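Loot talk, speaker notes, Melati Hidayat

Slide 1. Say hello. Do not open with the horse joke again. Volker is in the second row and he has heard it.

Slide 2. Fiveck at launch: 236 weapons, of which players used 12. We paid people to draw the other ones. Pause for the groan.

Slide 3. The inventory screen. Playtesters spent some 90 minutes of their first evening moving swords between bags. Gilang called this "engagement" and was asked to leave the meeting.

Slide 4. Weight limits. Let this one sit while I drink water.

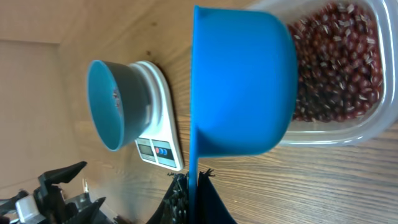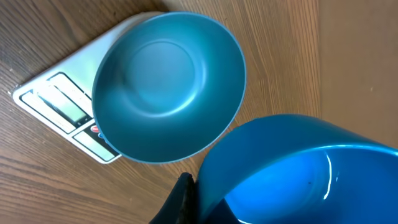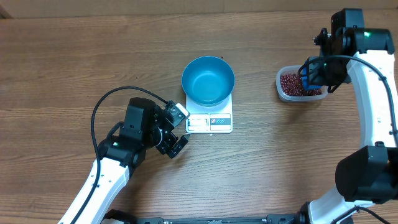

Slide 4, left to right: scoop and beans, kitchen scale, scale with bowl.

Slide 5. Why a carry limit of 200 felt mean and no limit felt worse. Without one, people hoarded soup. Show the soup clip if the sound works.

Slide 6. What we shipped: one bag, no sorting, junk sells itself at camp. Aisyah's idea, and she'll want it mentioned.

Slide 7. Questions. If asked about the sequel, look at Nhàn and let her say no.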